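Home | Kitchen | Laundry | Garage | Ask

Getting smells and stains out of plastic

Quick one today, kids home at 3.

Tomato sauce stain. Baking soda and a little water, thick paste, rub it on, leave an hour. Rinse. Still orange? Put it out in the sun for an afternoon, that does more than scrubbing ever did for me.

Onion smell in lids. Pull the seal out first!! Most of the stink lives under there. Soak in 2 cups warm water with a splash of white vinegar. Never vinegar and bleach together, ever.

Cloudy cups. Usually hard water. Vinegar again, soft cloth, rinse well. If its scratches you're stuck with it, sorry. No scouring pads.

Stuck together after stacking. Cold water in the top one, warm (not boiling) around the bottom one, twist. Or dont stack them till they're bone dry, which I never remember.

Top rack only, away from the heater. My old Selura tub went in the bottom and came out shaped like a boat.
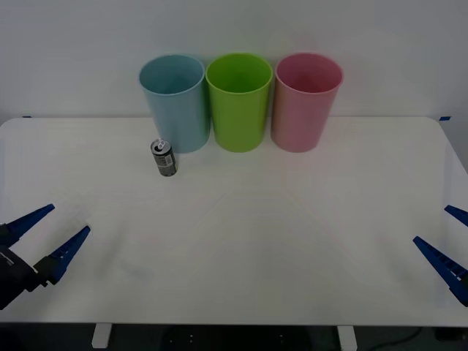 Kasier wrote that lemon juice worked better than vinegar on the lids, left on overnight, and the smell hasn't been back.

Contact | Copyright Salen Home Notes | Back to top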